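Le carrefour de la route de Stultholm, encore

15/09/2026

J'ai assisté hier soir à la réunion publique sur la départementale, celle qui descend de Borkavley et coupe la route de Stultholm juste après le virage. J'avais pris des notes, je les remets au propre ici pour ceux qui n'ont pas pu venir.

Il y a eu deux accidents à ce croisement depuis le mois de mars. Le premier n'a fait que de la tôle froissée. Dans le second, un cyclomotoriste de 20 ans a été percuté par une camionnette qui tournait à gauche. Il a eu le bassin fracturé et il est resté 11 jours à l'hôpital. Sa mère était dans la salle. Elle a parlé deux minutes, sans papier, pour demander un stop à la place du cédez-le-passage.

Le technicien du département a présenté les trois solutions étudiées. Le rond-point est écarté pour l'instant, il faudrait acheter du terrain des deux côtés. Les feux ne sont pas prévus hors agglomération. Reste le stop, avec une baisse de la limitation à 70 sur les 100 mètres qui précèdent le virage. Cent mètres, ça me paraît court. Un camion chargé qui arrive de Borkavley n'a pas fini de ralentir à cet endroit-là.

Archie Ogilvie, qui habite la dernière maison avant le croisement, a demandé qu'on taille d'abord la haie. Je suis d'accord avec lui. En voiture basse, on ne voit rien à droite tant qu'on n'a pas le capot sur la chaussée. La haie appartient à une indivision et les courriers reviennent. Le maire a répondu qu'il pouvait faire exécuter l'élagage d'office et envoyer la facture après. Il n'a pas donné de date.

On a aussi parlé de l'éclairage. Il y a un seul lampadaire, côté arrêt de car, et il est éteint à partir de 23 heures comme tous ceux de la commune. L'accident du cyclomoteur a eu lieu en plein jour, donc la question est un peu à part, mais les parents des lycéens qui attendent le car l'hiver y tiennent. Je la note.

Pour ma part j'ai posé la question du comptage. Les tubes posés sur la route au printemps l'ont été pendant les vacances scolaires, quand la moitié du trafic du matin n'existe pas. Le technicien a dit qu'un deuxième passage était possible - possible, pas programmé. Je lui écris cette semaine pour avoir une réponse nette et je mettrai la lettre en ligne.

Le reste de la semaine a été calme. J'ai fini de ranger les affaires d'été et Baxter va mieux, il remange normalement depuis la piqûre.
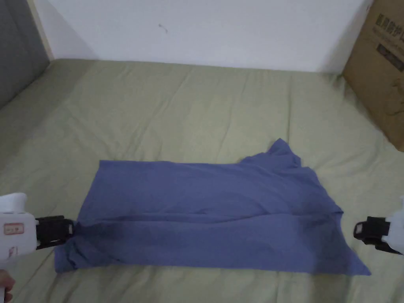
*Le T-shirt bleu, étalé sur le drap vert.*

Dernier point pour le carrefour : si vous avez été témoin d'un accrochage à cet endroit, même sans blessé et même ancien, signalez-le en mairie avec la date et l'heure approximatives. Les accrochages réglés par constat amiable n'apparaissent pas dans les chiffres présentés hier. Un cahier est ouvert à l'accueil, demandez-le, il n'est pas sur le comptoir.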